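Luken
Home Posts Replies Media About

1/ I've had a month with the Cumier scene pack now, the one that gives you a furnished room, a Franka arm and a box of objects to practise grasping on in simulation. A few people asked if it's worth the money. Thread, with renders from my own runs.

2/ What you get: 1,000 objects, 4 rooms, and a task file for each room. It's a download and a licence key. The licence covers 3 machines, which suits me, but check that if you share a cluster.

3/ Install was dull in a good way. Unpack, point it at your simulator, paste the key. The one snag was a path with a space in it, which it didn't like. I renamed the folder and moved on.

4/ The room I've used most is the one with the wooden table. Default lighting is very dark away from the tabletop. The plate and the red bowl come up fine, but the sofa at the back is hard to make out.
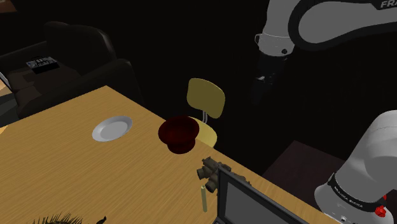 Render: Luken, using the Cumier scene pack

5/ You can raise the background light in the room settings. I left it low for most of my runs as I wanted to see how my detector coped. It coped badly with dark things on dark backgrounds. That's my detector's fault, so I'm not marking the pack down for it.

6/ Objects are shuffled from a seed. Same seed, same layout, every time I tried it. That alone saved me a lot of arguing with my own logs.

7/ Now the objects. They're a mixed bag. The household ones are decent. The mechanical parts are low on polygons and look it up close, with flat faces where you'd expect a curve. If you're training on contact shape you'll want to know that before you buy.

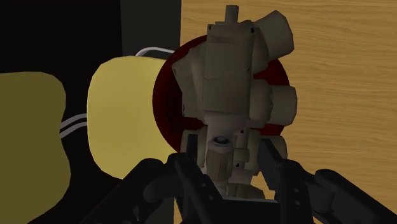
8/ The collision shapes are better than the visible ones suggest. I ran 80 grasps on the mechanical set and only had a handful where the fingers sank into the part. With the Kudo pack I used last year I stopped counting.

9/ Masses are a weaker point. Some of the objects have plainly been given a default and left there. You can edit them in a text file, one line per object. I did the ones I needed and it took an evening.

10/ Gripper choice: the arm comes with a plain two-finger gripper, and you can swap it for your own. My swap worked first time in three of the rooms. In the other one the mount was rotated and I had to turn it back by hand.

11/ Speed is fine on my desktop with one camera. With a second camera on the wrist it slows down enough to notice. I turned shadows off for the long overnight runs and left them on for anything I wanted to look at.

12/ The awkward shapes are where I got the most use out of it. There's a toy tracked vehicle with blue hubs and a spiky brown ball, and both make my planner work harder than any bowl does. The vehicle is wide with a raised middle, so coming straight down on it is a sensible first try.

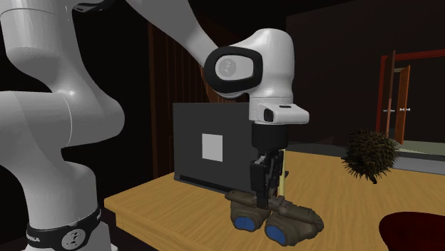 13/ Support

I wrote to them twice. First reply came on the Friday of the same week and fixed the rotated mount. The second, about masses, got "on the list for April". Fair enough.

14/ Price

It costs more than Kudo and less than Fikuva. Fikuva has nicer surfaces and far fewer objects. If you need pictures for a talk, get that one. For grasp practice I'd take Cumier.

15/ Would I renew? Yes, for one more year, if the masses get sorted. I'd like to see rounder mechanical parts as well, and a brighter default for the table room. I paid for my copy and they haven't seen this thread.

16/ Settings file is in the replies for anyone who wants my lighting values. Ask if something doesn't load.

Last updated: April

This site uses cookies to keep you signed in and to count visits. Accept Manage settings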